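TALK NOTES - home taping and the Westesari cassettes. 25 mins plus questions

Start with the tape hiss. Play ten seconds, say nothing. Then the drums come in.

OK so what they just heard - Grundiva, the Westesari show, second set. Audience tape, fourth copy at least. Ask who's heard it before. Hands up. (If loads of hands, skip next bit and go straight to the box.)

Who Grundiva were. Keep short. Five piece, two albums, neither sold. Label was Parry, tiny, pressed 537 copies of the first one and had boxes left over. Live they were a different band. Longer songs, faster, singer forgot words and made up better ones. That's why people taped them.

Now the box. 100 cassettes, came to me in a banana crate. Handwritten inlays, half of them wrong. Same show under three different dates. One marked "Brokano early" which is neither Brokano nor early, it's a radio session with the talking cut out.

How you sort that lot - listen for the room. Westesari hall has a slap echo off the back wall, you hear it on every snare hit. Brokano is dead, low ceiling, lots of glasses. Play clip 2 then clip 3. Let them guess.

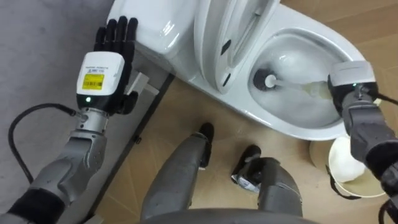
Toilet brush in the bowl.

Speed problem. Machines ran fast or slow, copies of copies drift. Up to a semitone out by the end of a side. Check against the organ, it was the only thing on stage in tune. Dont say that if anyone from the band turns up.

Clip 4 - same song before and after correcting. Go slowly here, people always want it twice.

What I didn't do: no noise reduction. Tried it on 19 tapes and binned the lot. Takes the cymbals off and the crowd sounds like they're underwater. Leave the hiss in. Someone will argue about this, fine, leave for questions.

Flac, not mp3. One line on why, no more, last time I lost ten minutes to this.

Swapping. How it worked - two blanks in a jiffy bag plus return postage, one for you and one for whoever's doing the copying. Lists typed out, graded A to E. Everyone graded their own tapes A. Mention the Sunday record fair, tables at the back by the tea urn.

Rights. Parry folded, songs went back to the writers, writers say share it but don't sell it. Say this clearly becuase it always comes up.

Still missing: Brokano, second night, first half. Know it was taped, have seen it on two old lists. Ask the room. Lofts, dead uncles, etc.

Finish on clip 5, the encore. All of it, six mins. Check the volume before, it's a loud one. Lists on the table by the door, take one.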